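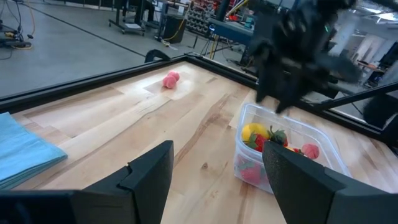 图1:木桌上的玩具水果,右侧透明塑料盒里有黄柠檬和红草莓。

Zito 水果童谣与绕口令语料 · 数据说明

Zito 收的是跟水果有关的童谣、绕口令、谜语和数来宝,一共 3,201 条,全部是口头流传的短文本,一条一行,纯中文,附方言标注。做这个东西的起因特别简单:我学中文的第三年,房东家的小孩教了我一段数葡萄的绕口令,我练了整整一个星期,舌头打结,但是开心得不得了!后来到处问人"你小时候念过什么跟水果有关的",问着问着就停不下来了。

里面有什么

文件都在 data 目录下,UTF-8 编码,制表符分隔。主表叫 zito_main.tsv,字段如下:

- id:条目编号,删掉的编号不再重复使用
- text:正文,标点统一为全角
- type:童谣、绕口令、谜语、数来宝四选一
- fruit:提到的水果,多个用分号隔开
- dialect:讲述人用的方言,共 13 种取值,不确定的写"未定"
- variant_of:如果是另一条的变体,填那一条的 id

变体是我最喜欢的部分。同一首"摘石榴",隔一条河就换了韵脚,有的地方末句是外婆,有的地方是舅妈,还有一个版本莫名其妙跑出来一头驴。这类条目有 1,036 条,全部保留,没有合并。请大家用的时候也别急着去重,按 variant_of 分组来看会有意思得多。

怎么整理的

录音先由讲述人自己过一遍,再转写成文字。方言字能找到本字的写本字,找不到的用同音字,并在后面加方括号标出,比如"[音]俏"。押韵校对用的是 Widmer 脚本(在 tools 里),它只管韵母,不管声调,所以闽南语和粤语部分标出来的韵脚要自己再听一遍。原始录音不公开,讲述人同意公开的只有文字。

谜语的谜底单独放在 answers.tsv。一开始是和正文放一起的,结果试读的朋友抱怨还没猜就看见了,说得很对!

划分

test 部分固定 300 条,按变体组抽取,同一组不会同时出现在 train 和 test 里。剩下的都在 train,没有单独的验证集,需要的话自己切,切的时候也请按组来。

适合拿来做什么

韵脚识别、方言用字比较、儿童语言教学材料,都很合适。Vakik 小组拿它排过一份识字卡片,效果很可爱。想做生成也可以试试,不过绕口令的难点在发音部位,光看字面很难学到,我自己试出来的几首念起来都太顺口了,完全绕不住人。

已知问题

- 杨梅和草莓在部分方言里叫法重叠,fruit 字段可能标错
- 北方条目偏多,西南的谜语很少
- 早期转写里"啰""咯""喽"混用,还没有统一
- 有几条数来宝提到旧时的斤两价钱,换算没做,原样照录

八月的更新补了一批荔枝童谣,还修好了 variant_of 里互相指来指去的循环。下一步想整理 Clildale 那边华人社区讲的枇杷谣,手稿很潦草,但是有几首真的太好听了。

许可与引用

文字部分可自由用于研究和教学,转载时请保留讲述人的方言信息。引用请写:Balthasar Trummer,《Zito 水果童谣与绕口令语料》。

如果你记得小时候念过的版本,跟这里的不一样,请一定提 issue 告诉我,只记得半句也行,前半句尤其好查。

分享 13 评论 6

本站使用 Cookie 记录语言偏好,继续浏览即表示同意。

联系维护者 | © Zito 语料 | 返回顶部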